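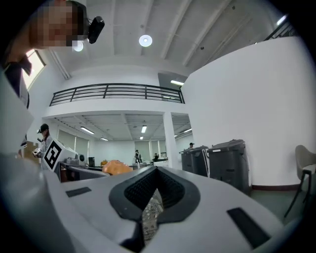
Work on the Cluvulside hall acoustics project moved into its second stage in March. Reverberation was measured at four positions with the Pavero meter, first with the room unfurnished and again with 131 chairs set out. The ceiling is white with exposed beams, and there is a mezzanine level with a black metal railing, so the two upper positions were recorded separately. Speech clarity remains poor at the rear of the lower floor.

Costs to date are within the approved budget. The $800 set aside for hire of a second loudspeaker was not spent — Teton supplied one at no charge — and we ask that it be moved to panel samples. The samples will be judged on absorption, fire rating and colour, in that order.

Refreshments for the listening panel were charged to the general line. 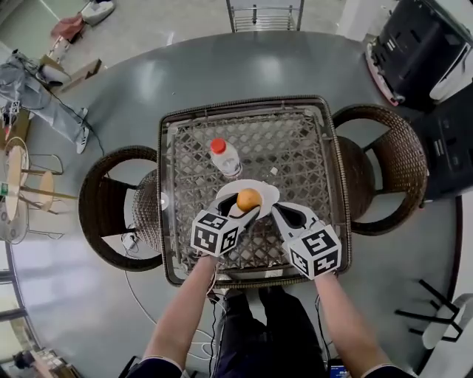 Malinowski replied to the draft figures that the rear readings should be repeated with the doors closed, and asked for the low-frequency bands to be listed in full. Both requests are accepted. Repeat readings are planned for April, and the revised table will go out with the next report.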